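Reading Comics in Translation: Handout for Week 4
Serial stories, volume breaks and the reader who comes in halfway

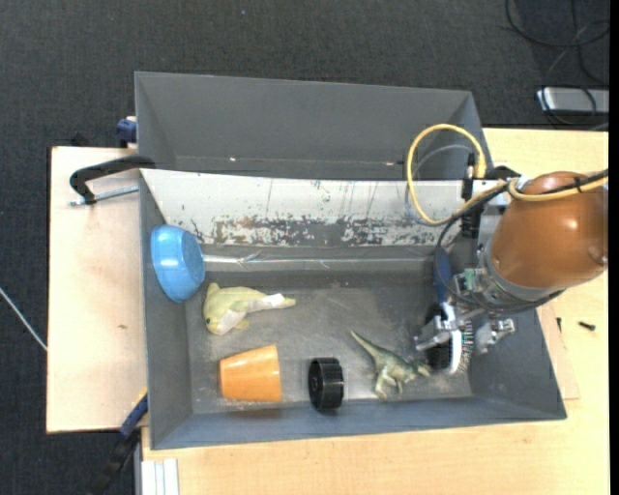
Before you start

Welcome back, everyone, and thank you for the lovely discussion last time, which ran over so badly that I never got to the second half of my notes. I have folded those leftovers into this handout, so it's a bit longer than usual. Please don't feel you have to read it in one go (a cup of tea at the halfway point is perfectly respectable).

You will need your copy of Hitovura, volumes 1 to 3, in the Kontogiannis edition. If you have the older Zundia printing that's fine too, but your page numbers will differ from mine and the sound effects are handled quite differently, as we'll see further down.

1. Chapter, magazine, volume

Most of the long manga series we read as books were first printed a chapter at a time in a magazine, squeezed between other people's stories. A reader might get twenty or thirty pages and then have to wait. Only later were the chapters gathered into volumes, and later still were those volumes translated for us.

I mention this because it explains a good deal that can look like clumsiness. Why does the heroine say her own name aloud on the first page of nearly every chapter? Why are we told again that her brother is missing, when we read it six pages ago? In the magazine those six pages might have been a month ago, and the person reading could have picked the thing up for a different story altogether.

Hitovura runs to 3,193 pages when you put all the volumes end to end, and Dehua Wan, whose essay is in your reading pack, has gone through every one of them marking the places where the story reminds us of something. She found 157 reminders. Her argument is that they get shorter and cleverer as the series goes on. In the early chapters somebody simply explains. By the middle, a cup left on a windowsill is enough to do the same job, and I think you'll enjoy spotting the change for yourselves.

2. The volume break

A volume usually ends where the page count says it must, and that may or may not suit the story. Have a look at the last four pages of volume 2. The quarrel on the bridge is plainly the high point, and yet the book carries on into a quiet chapter about the school trip and stops there, with everybody asleep on the coach.

When I first read it I thought my copy had pages missing! I've grown very fond of that ending since. It leaves the quarrel to sink in while nothing much happens, and then volume 3 opens on a telephone ringing, which is much more alarming after all that sleep.

Compare volume 1, which ends on a proper cliffhanger. Ask yourself which of the two made you want the next book sooner.

3. Which way round?

Older English editions were often flipped, so that the pages ran left to right. The Zundia printing does this. It is comfortable to read, but every right-handed character becomes left-handed, and shirts button the wrong way. There is a scene in volume 3 where a witness insists that the scar was on the left cheek, and the translator had to change the line to match the mirrored drawing. Then in a later chapter somebody forgot, so poor Inspector Moriya's scar wanders about.

The Kontogiannis edition keeps the original direction. If you are new to this, start at what feels like the back and read each page from the top right corner. It takes most people a chapter or so to stop noticing.

4. Sound effects and other small words

In the original the sound effects are drawn by hand as part of the picture, and so a translator has a choice to make. Zundia painted them out and drew English ones in their place. Kontogiannis leaves them alone and puts a tiny gloss beside each.

Blažena Holub, who lettered the newer edition, gave a talk on this that was later printed in the journal Pinside, and it's in your pack after the Wan essay. She worked through 1,510 separate effects for the series. Her favourite trouble is the word for silence, a written sound for there being no sound at all, and she describes trying "hush", "still" and a plain row of dots before settling on leaving the margin blank. I'm not sure I agree with her, and I should like to hear what you think.

5. Writing a blurb

A publisher's blurb for a middle volume is a peculiar little form. It has to catch up a new reader, tempt an old one and give nothing away, all in a space the size of a postcard. Most of them manage two out of three. Notice how many begin with "Now" or "Meanwhile", and how many end on a question.

Notice too what gets left out. The blurb on volume 3 never mentions the grandmother, although she is on more pages than anybody else.

To do for next time

Read volume 3 to the end, and the Holub talk.

Write a blurb of your own for volume 2, no more than 300 words, for a reader who has never seen volume 1. Do not copy out the back cover (I do check).

Choose one page with at least three sound effects on it and make a note of how each is treated in your edition. If you can sit next to somebody with the other edition, so much the better.

Blurbs are due on 9/12/20. Email is fine, and so is the tray outside my door. If you are stuck on where to begin, try starting with the coach.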